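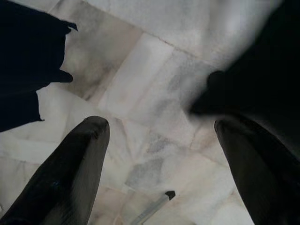
3.2 Sound and place in Wokel

Wokel opens with 15 shots of the same harbour, and what a joy they are to listen to! Avotiņš recorded the island's voices before filming began, and the film lets them run over empty water for 2 full minutes before a face appears. We find this choice bold and very moving. Viewers in our April screenings often spoke of knowing the fishermen by their coughs and laughter – one wrote that she could pick out Jaunzems anywhere.

Kütt, made in 2000, handles its village quite differently. Its 4 narrators talk across one another, and the subtitles catch only part of it. Even so, the two films share a real fondness for idle talk: boat prices, bad knees, a cousin's wedding. The same habit turns up in a much colder setting in Firnis, discussed in the next section.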